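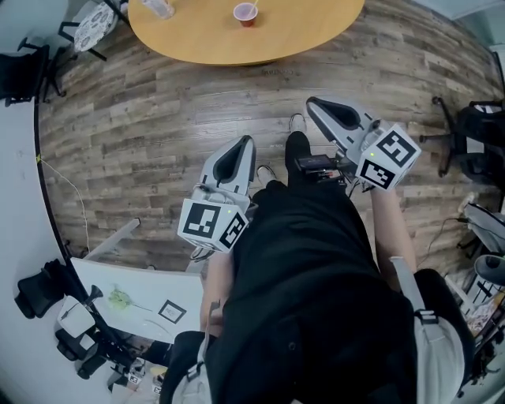
Both grippers in hand before a recording session. The oval table is at the top.

Teaching by Hand: Notes from Our First Season with Hand-Held Grippers

Posted June 2022 by Valentina Daza
14 comments | 2 shares

For most of the past year I have been responsible for the demonstration work at Sorinero, and I have been asked more than once to set down how that work is done. The present post is a personal account. It does not replace the written procedure, which remains the reference for anyone who is recording on our behalf.

Our earlier method was remote control. An operator sat at a desk in the Orellana office and moved a pair of leader arms, and the robot followed. The method was sound and we still use it for tasks in which contact force matters a great deal. It was also slow. An operator who could clear a table at home in less than a minute would need several minutes to do the same through the arms, and the recordings showed it: long pauses, small corrections, a habit of approaching every object from the same side. The robot learned the pauses along with everything else.

In December we moved the greater part of our collection to hand-held grippers. The person giving the demonstration holds one in each hand and performs the task directly. Each gripper carries a white cube printed with black-and-white square patterns, and the position of the hand is worked out from those patterns. The finger at the front is a gray scoop shape, and the robot is fitted with the same finger, so that whatever a person can pick up with it the robot should in principle be able to pick up as well.

I had expected the change to be mostly a matter of equipment. The greater part of the effort has gone into the people. A new demonstrator at Sorinero now spends the first session without recording anything. He or she walks about the room with both grippers, picks up cups, puts them down, and learns how far the finger extends beyond the hand. Those who are quick with their hands in daily life often find this stage irritating, and I was among them. The wrist wants to turn in ways that the robot's wrist cannot, and it takes some time before one stops asking it to.

The points we now raise with every demonstrator are the following.

Keep the cubes in view. It is natural to roll the forearm inward when reaching across the body, and the patterned faces are then hidden behind the hand. The recording continues, but the stretch is of little use afterward. We ask people to step around the table in preference to reaching over it.

Check the green light on each cube before the first movement and again after any break.

Begin and end in the same posture, with both grippers held forward of the chest and the elbows slightly bent. Several early recordings began with the hands hanging at the sides, and a good deal of time was lost in trimming them.

Do not talk to colleagues during a demonstration. Sound is not recorded, but people turn their heads when they speak, and the hands tend to follow.

Move at an ordinary pace. There is a temptation to perform slowly for the benefit of the machine. The speed can be adjusted later, while the hesitation that comes with unnatural slowness cannot be removed so easily.

Mind the cables. They hang below the hand and will catch on a chair arm if given the chance. I have caught mine twice on the same chair.

Our total for the season stands at 971 recordings, of which 674 were accepted for training. I have been asked whether this share is a disappointment. In my view it is not, although I would like it to be higher. The rejected recordings fall mostly into two groups. In the first, the cubes were hidden at the moment of the grasp. In the second, the demonstrator made a mistake and corrected it so smoothly that the reviewer could not decide whether the correction belonged to the task. We have gone back and forth on the second group. A colleague on the Pravunach side of the project believes that such corrections are the most valuable material we have, and that the robot should see a cup missed and then reached for again. I have come to agree in part. From the coming season these recordings will be kept in a set of their own and marked as recoveries.

A word about cups, which have occupied more of our attention than I would have thought possible. A paper cup with a straw is a harder object than it appears. The scoop finger meets the straw if the hand comes down from above, and a person avoids this without noticing that a decision has been made. When demonstrators are asked afterward why they came in from the side, most cannot say. A clear plastic cup presents a different difficulty – the hand has no trouble with it, but the camera often does. We have asked that both kinds be included in every table-clearing session, together with whatever else is on hand, and that their places be changed between recordings.

The room itself has been left largely as it is. Chairs stand where people leave them, and the floor is a working floor. I was at first inclined to have everything cleared away and the tables placed on marks. The argument against it, which persuaded me, was that the robot will not be sent to work in cleared rooms. We do insist that the walking path between the tables be kept open, for the safety of a person whose attention is on both hands.

Fatigue deserves more notice than it receives. The grippers are not heavy when first picked up. After about an hour the shoulders drop, the hands come closer to the body, and the grasps become less exact. We now stop well before that point and change demonstrators. Those who carry the bag should adjust both shoulder straps before starting, as a strap that slips in the middle of a task will usually spoil it.

Remote control will return to the schedule later in the year, when the drawer and door tasks begin under the Cleltska plan. I intend to have the same persons record by both methods so that the two may be compared properly. Requests to take part may be left in the comments, with a note of any previous experience and of the hours at which you are free.

Share this post
14 comments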